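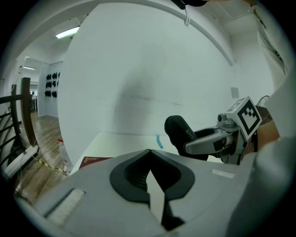
The tables in our library are too tidy, and I think it is time we stopped congratulating ourselves for it.

When the Murnmont branch reopened in May after the building work, the rule was that every work table should be cleared at the end of each session. Pens in the drawer, booklets back on the rack, nothing left out. Marietjie Joubert, who wrote the rule, was fair about her reasons. The old reading room had 40 seats and on a bad afternoon half of them were lost under other people's paper. I remember looking for a place to sit and giving up.

But a white table against a white wall, with nothing on it, does not ask anyone to do anything. People walk past it. I have watched them go by on their way to the stairs, slow down, and carry on up. Put a booklet and something to write with on the same table and they sit. I tried this for a fortnight at the end nearest the landing and the seats there were taken most afternoons by 2. The cleared end stayed free until the rest was full.

Kwame Bawa runs the evening drawing group and he has been saying the same for longer than I have. His people used to come in, find a sheet half started, and add to it. Now the first quarter of an hour goes on fetching things out, and the last on putting them back. In a session of 100 minutes I would call that a poor bargain.

The usual answer is that things left out get lost or broken. Some do. We paid 200 for the Stuka pens and a good few have walked. A plain pencil costs very little and writes perfectly well, so buy those and stop worrying. The same goes for the booklets, which were printed to be picked up.

I am not asking for the old mess. Coats, cups and carrier bags should go. Anything wet should go. What I would like is for each table to keep one thing to read and one thing to write with, all day, and for whoever locks up to leave them where they are.

Marietjie says the cleaners will object. I asked the two who do our floor and they said they lift things up and put them down again, as they do at home.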